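メモ。子ども向けのページ用、2018年6月。あとで直すかも。

# 「期間げんてい」のハンバーガーは、なんで消えちゃうの？

お店で大きなポスターを見たことある？「今だけ！」って書いてあるやつ。で、食べたいなーと思ってたら、もうない。えー！ってなるよね。

あれにはちゃんと理由があります。いくつか。

## 理由1　材料のつごう

トマトも、たまごも、肉も、ねだんが毎月かわる。安くたくさん買えるときに、まとめて作る。材料がなくなったら、おしまい。

たとえばハンバーガー屋さんの「ヒケロ」（Hikero）。6月だけの「ウォネットン」（Wonetton）というバーガーがあります。あまからいソースに、あげたワンタンの皮。パリパリ。売るのは13日間だけ。短い！

## 理由2　「今だけ」は気になる

いつでも買えるものは、「また今度でいいや」と思う。でも「あと少し」と言われると、急にほしくなる。ふしぎ。大人もそうです。むしろ大人のほうがそうかも。

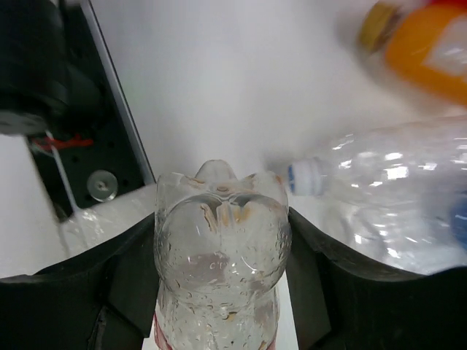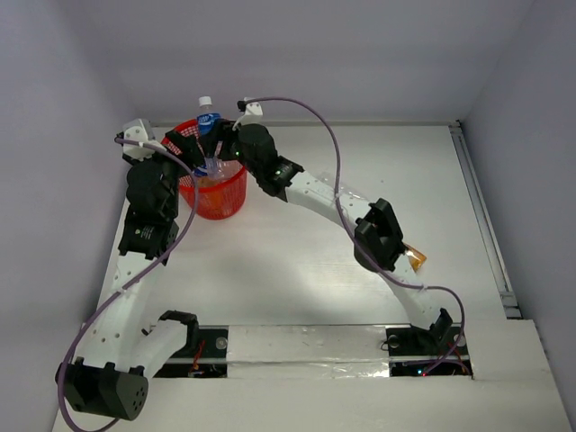 こういう気持ちを、お店の人はよく知ってる。だからポスターの字が大きい。赤とか黄色とか、目立つ色が多いのもそのため。

## 理由3　ためしてみたい

新しい味は、売れるかどうかわからない。まず少しだけ出してみて、人気があったら、ずっと売るメニューになることもある。

ヒケロの1号店では、最初の年にウォネットンが2,131こ売れたそうです。すごいけど、ふつうのバーガーのほうがもっと売れた。それで、毎年6月だけのメニューになりまました。

## 作る人もたいへん

メニューがひとつふえると、台所の仕事もふえる。ソースを置く場所、パンの数、焼く時間。ぜんぶおぼえなおし。メニューが100もあったら、まちがえるし、おそくなるよね。だから、ひとつ入れたら、ひとつ休み。

## もう食べられないの？

そうでもない。毎年同じころにもどってくるものもある。何年もたって、とつぜん帰ってくるのもある。「もう一回売って」とお店に手紙を書く人もいるんだって。

## ことばのメモ

- **期間げんてい**……決まった間だけ売ること
- **ふっかつ**……やめたものが、もどってくること
- **定番（ていばん）**……いつも売っているもの

## やってみよう

家の人と、近くのお店の「今だけ」をさがしてみよう。30日たったら、もう一度見に行く。まだある？　名前だけかわってない？　ノートに書いておくと、来年くらべられます。

つづきは次の回。ポテトの太さの話をするよてい。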